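검색어를 입력하세요
통합검색 닫기

임대주택 마감재 기준, 표면 수명이 아니라 보수 단위로 정해야 한다

칼럼 | 주거관리연구실 | 6월
공유 21 댓글 9
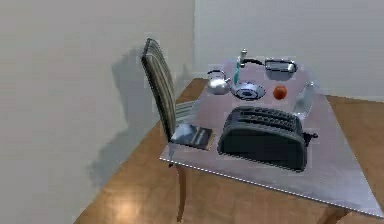 임대주택의 마감재는 무엇을 기준으로 골라야 하는가?
한 번 손상되었을 때 교체해야 하는 최소 면적을 먼저 보고, 내마모 등급은 그다음에 본다.

현행 발주 관행은 순서가 반대다. 입찰 서류에는 표면 경도와 내마모 시험값이 첫 줄에 오고, 보수 방법은 부속 서류 끝에 한 문단으로 붙는다. 시험값이 높은 제품이 낙찰되고, 몇 해 뒤 관리 주체는 찍힘 한 곳 때문에 방 하나의 바닥을 걷어내는 견적서를 받는다.

Pledard 단지의 관리 기록을 검토하면서 이 문제를 수치로 확인했다. 퇴거 점검에서 나온 바닥 하자 가운데 70퍼센트가 손바닥보다 작은 국소 손상이었다. 마모로 분류된 건은 6퍼센트에 그쳤다. 발주 단계에서 가장 비중 있게 평가한 성능이 하자의 극히 일부만 설명한 셈이다. 나머지는 물 자국, 이음매 벌어짐, 가구 이동에 따른 긁힘이었다.

자재 공급사 Kaketti의 접착식 바닥재는 시험 성적이 우수하다. 그러나 판 사이가 전면 접착되어 한 장만 떼어내기 어렵다. 같은 단지 일부 동에 시공된 Gisau의 결합식 제품은 표면 등급이 한 단계 낮지만 벽 쪽에서부터 풀어 해당 판을 바꿀 수 있다. 입주 9년 차 세대를 비교하면 누적 보수비는 결합식이 낮았다. 초기 자재비 차이는 이 계산에서 제외했다. 포함하더라도 순위는 바뀌지 않는다.

반론은 두 가지다. 첫째, 결합식은 보행 소음이 크다. 사실이며, 하부 완충재 사양을 함께 규정해야 한다. 둘째, 몇 해가 지나면 같은 색상의 판을 구할 수 없다. 이 지적이 더 무겁다. 예비 자재를 단지에 보관하도록 계약서에 명시하지 않으면 부분 교체의 이점은 사라진다. Kanaujia 단지가 그런 경우로, 단종 이후 색이 다른 판을 섞어 쓰다가 민원이 늘자 결국 세대 전체를 다시 깔았다.

벽지와 걸레받이에도 같은 논리가 적용된다. 폭이 넓은 벽지는 시공이 빠르지만 콘센트 주변이 찢어지면 한 폭 전체가 보수 대상이 된다. 걸레받이를 나사로 고정한 세대에서는 바닥판 교체 시 재사용이 가능했고, 접착 고정한 세대에서는 대부분 폐기되었다.

발주 기준에 추가할 항목은 최소 교체 면적, 교체에 필요한 공구와 인력, 예비 자재의 보관 수량과 책임 주체다. 배점은 내마모 등급보다 높아야 한다. 시험 성적서는 공급사가 제출하므로 확보하기 쉽고, 보수 이력은 관리 주체가 직접 정리해야 하므로 품이 든다. 지금의 배점표는 구하기 쉬운 자료에 맞춰져 있다. 다음 개정에서는 퇴거 점검 기록의 제출을 의무화하고, 그 분류 항목에 손상 면적과 실제 교체 면적을 따로 적게 해야 한다.

댓글 9 전체보기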